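Ticket 872: Tip position offset after controller swap
Status: open, waiting on vendor
Component: arm 2, single-finger tool, Westoteo controller (replaces Rallton)

### Problem

With the Rallton controller, the finger tip reached its commanded point on the board within tolerance. After the change to the Westoteo, same arm and same tool, the tip lands 5 mm to the right of target. Offset is constant across the board and doesn't grow with reach. Approach height is correct.

### Setup

- Shape block set on the maple board, board bolted to the pegboard
- Fiducial on the pegboard, past the far edge of the board
- Finger: dark gray cylindrical, rounded tip
- Camera and mount unchanged from the Rallton runs
- Speed limited to 20 percent for all tests

### Log

1. Power cycled controller and arm. No change.
2. Re-ran camera calibration against the fiducial. Reprojection error normal. Offset still 5 mm.
3. Commanded a touch on bare wood to the right of the green cylinder and blue cube, to keep the blocks out of it. Tip on the board: 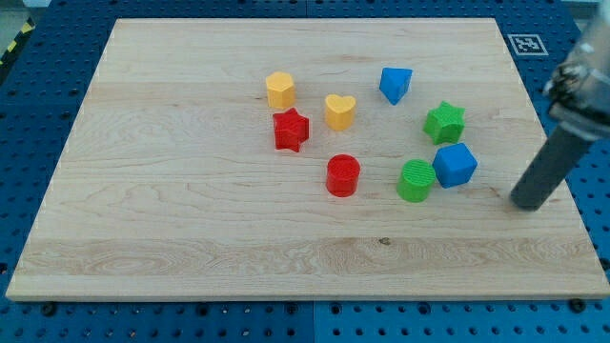

4. Compared tool tables. The Rallton file stores the tool frame at the mounting collar. The Westoteo import reads the same numbers from the flange face. Corrected by hand, offset drops to 2 mm.
5. Replaced finger with the spare from Madodico. Same 2 mm, so the finger is ruled out.
6. Moved the Rallton back in with the original tool file. Offset gone.

### Current state

Most of the error came from the tool frame import. The remaining 2 mm follows the Westoteo and is repeatable. Suspect rounding of the wrist angle in the Zhuravel driver, which truncates where the Rallton driver did not.

### Next

- Request driver build with full-precision joint values
- Repeat step 3 with the wrist turned 90 degrees and check whether the offset turns with it
- Hold the gripper comparison runs on arm 2 until this is closed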